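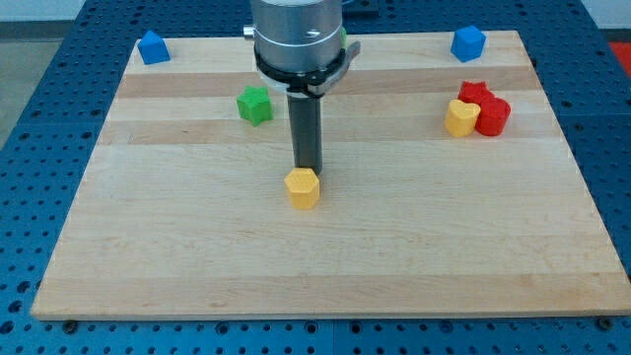 *Block table at Clildale, arm over the yellow hexagon*

Hi all - June report on the Varkar good-practice work. I've kept the same order as last time so you can flip between the two, and the money stuff is in the separate sheet.

## Where we are

The short version is that the rulebook for the small-arm cells is drafted, the first half of it is in daily use at Clildale, and I'm behind on the second half. I'd hoped to send you the whole thing this month. What you're getting is sections one through six, and I'd love it if you read section four with a pen in your hand, because that's the one I've rewritten the most and I've lost all sense of whether it makes sense to anyone but me.

We've now done 24 sessions on the block table under the new rules. The table setup is deliberately plain: a wooden board on the blue perforated table, and small plastic shapes in red, yellow, blue and green. I know a couple of you wondered last time if we should be using real parts from the Ferkum line. I still think blocks are right for this stage! We're testing the rules, and I don't want a argument about part tolerances in the middle of an argument about who's allowed to reach over the table.

## What changed in the rules

**Reaching in.** The old wording was "do not reach in while the arm is active," and everyone read "active" their own way. Some people took it to mean moving, some took it to mean powered. The new wording says hands stay off the board until the arm is parked and the operator has said "parked" out loud. It felt silly for the first few sessions (me included) and now people do it without thinking.

**Hovering counts as moving.** This got its own line. If the gripper is sitting just over a block and looks like it's waiting, treat it exactly as you would mid-move. I had this buried in a footnote before and it really needed to be in the main text.

**Board check.** Before each session the operator looks at the fixings at the front corners of the board and gives the board a push by hand. If it shifts, the session doesn't start. I've put this on the start card as well as in the rulebook.

**Block spacing.** Still arguing with myself on this one. A tight group is harder for the arm than a block standing on its own, and I'd like people to practice both, so the rule can't just be "spread them out." Right now it says the layout gets written in the log before the first move, with any blocks that touch each other marked. That's fine for us but I suspect it's too fussy for a busy shop, and Siu will be the place to find out.

**Slow speed first.** The first run of any new layout goes at 10 percent speed, all the way through, with a hand near the stop button. No skipping to the interesting part.

## What didn't go so well

The log sheets. I made them too long - 2 pages, both sides - and people filled in the top and then drifted off. I've cut them down to a single side and moved the near-miss box up to the top, where it should've been all along. Near misses are the thing I most want on paper and I'd put them under the battery of tick boxes. My mistake.

I also spent longer than planned on matching our terms to the ones Ferkum uses. They say "hold" where we say "pause," and they use "pause" for something else entirely. There's now a word list at the back of the draft, and I've asked that both sites stick to it, even in chat messages.

The stop-button drill is only half written. We've been running it from my notes, which works while I'm in the room and is no good at all for Siu.

## Coming up

- Finish sections seven through nine (maintenance, visitors, handover between shifts)
- Write up the stop-button drill properly
- First Siu sessions, using the short log sheet
- Get us to 100 logged sessions across both sites before we freeze the wording

That last one is the number I'm nervous about. Clildale can carry most of it, but I'd want a good share from Siu or we'll end up with rules that only fit one room.

## What I need from you

A yes or no on the extra start cards, please - I'd like them laminated before Siu opens and the print shop is slow. And comments on section four. Scribbles are fine, photos of scribbles are fine too.

The visitor section may need a chat with your safety people before I write much more of it. I'm free most mornings after 10.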